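Workshop notebook, May, started 7.40 am

Egg tempera again, batch 2. Writing this up before the kettle boils because last time I left it till the evening and couldn't remember which jar had the extra water in it (it was the left one, I think, which is no help to anyone now).

So, where we are. The Wustdale panel has the old gesso off the bottom third and new gesso on, eight thin coats, rubbed down with the finest paper we have and then a damp linen rag. It feels lovely, like the inside of a teacup. There's one pinhole near the left corner that I filled and it has opened up again. I'll leave it until the whole thing has had another night and then poke some more in with a toothpick. If anyone else walks past and wants to have a go, please don't use the white filler from the Sevodton tin! It dries harder than the gesso and you end up sanding a hollow all round it.

The binder. Same method as batch 1: crack, pass the yolk from hand to hand until the white has gone, roll it on kitchen paper, pick it up by the skin, prick it over the jar and let it run out. I lost one to the floor. Then equal parts yolk and distilled water, stir with the glass rod, lid on. I've gone off adding vinegar. It does keep a day longer but the ultramarine went a funny dull colour on the test card, and I can't be bothered to work out whether that was the vinegar or the pigment when I can just make fresh every morning.

Yolk colour, as somebody asked: a deep orange yolk looks alarming in the jar and makes no difference on the card that I can see. I painted lead-free white with a pale yolk and with a very orange one, side by side, and after a few days on the windowsill I had to turn the card over to see which was which. Shell colour makes even less difference, obviously, but we've now all said it out loud so I'm putting it in the book.

Pigments ground today, all on the small slab:
Yellow ochre, easy, three minutes.
Green earth, gritty, needs longer than you want to give it. Went back to it twice.
Red ochre from the Zurker jar, very strong, a tiny bit goes miles.
Bone black, hates water, floats about on top like soot on a pond. A drop of alcohol first and it gives in.

The muller has a chip on the rim. It's been there a while by the look of it but I only noticed when it left a scratchy line through the green. I've turned it so the chip faces away from me, which does nothing really, but makes me feel better. A new one is 95 pounds from the Rutherford catalogue. I've put it on the wish list under the extraction fan.

Test strips: ochre at three strengths, and the middle one is the keeper. The weak one dusts off on a finger and the strong one has gone shiny and will probably crack. You want it to dry with a soft sheen, a bit like an eggshell, funnily enough.

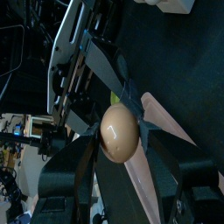
Brown egg, glossy shell, a few tiny dark specks.

Hatching practice after lunch. I did the whole drapery fold in little strokes, all going one way, then crossed them, and it does build up beautifully if you keep the brush nearly dry. My trouble is impatience. I load up too much, it puddles, I go back into it and the layer underneath lifts off in a crumb. Wiping the brush between finger and thumb every single time is the cure. My finger and thumb are now green.

Things to do tomorrow:
Pinhole, again.
More distilled water, we're down to the last bottle.
Relabel the jars properly, with the date and the water ratio on the lid AND the side.
Ask whether we can have the north bench for the week, the light on this one is hopeless after 4.45 pm.
Wash the rod straight away. Dried yolk on glass needs a razor blade and bad language.

Whites are in the fridge in the blue tub if anyone fancies meringues. I've kept a small pot back for glair, so leave that one alone please, it needs to sit overnight before I skim it.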